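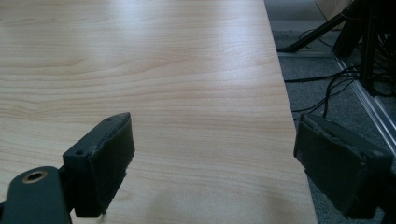 Brarwood, December 16, 2019

# Chapter 4: Finding the Table

I'm starting this chapter with a bare stretch of tabletop between two fingertips, and if you did the exercises in Chapter 3 you may feel a bit let down. You've spent weeks getting your planner to reach for mugs and blocks, and now I want you to look at wood grain! Bear with me. Almost every grasp you'll write in this book begins with a guess about where the table is, and a bad guess will ruin everything that comes after it.

I learned this the slow way. Back when Sheena Baird and I were writing the first version of Comitz (the small perception library we'll use from here on), our plane fitter worked beautifully on the carpet samples we'd tested it on. Then we moved to a pale tabletop with a shiny finish, and the height estimate started wandering up and down as though the table were breathing. We spent most of January blaming the calibration. The calibration was fine. Look at the broad sheen across the upper part of the wood, where the grain goes pale and washed out. A matcher that lives on texture has very little to hold on to up there, and ours was filling the gap with nonsense and passing it along with full confidence.

So the first thing we'll build is a fitter that knows when to keep quiet. You'll write it in 2 passes. The first throws out any pixel whose neighborhood is too flat or too bright to trust. The second fits a plane to whatever survives and reports how well the survivors agree. On my test recording the first pass left 1310 points, which sounded stingy to me until I saw how steady the plane became.

Edges come next. The table stops well short of the right side of the view, and past it there's speckled gray carpet, a tangle of black cables and a bright aluminum rail. The rail is a wonderful troublemaker – long, straight, shiny, and running off on its own diagonal. An eager line detector will happily report it as the table's edge. Section 4.2 shows how to use depth to tell the two apart, and how to handle the cables, which give you lots of short edges that add up to nothing useful.

Then there are the fingers themselves. They sit in the lower part of the view, dark gray with worn dark pads, and the right one reaches a little past the table's edge. If you don't mask them, your fitter will treat them as part of the world and may plan around its own hand (mine did, for an embarrassing afternoon). We'll draw the mask from the gripper model in Ernent and grow it by up to 20 pixels, so that the lumpy outlines of the pads stay inside it.

You'll want the following ready before Section 4.1:

- a working Comitz install, with the tests passing
- the gripper model you loaded in Chapter 3
- a recording of your own table with nothing on it, taken under your normal lights

Please don't go looking for a nicer table. Sheena still runs every release against the worst surface she can find, and I've come around to her way of doing things. If your fitter fails on the first try, save the recording and label it, and we'll come back to it in Section 4.3 when we start plotting the residuals.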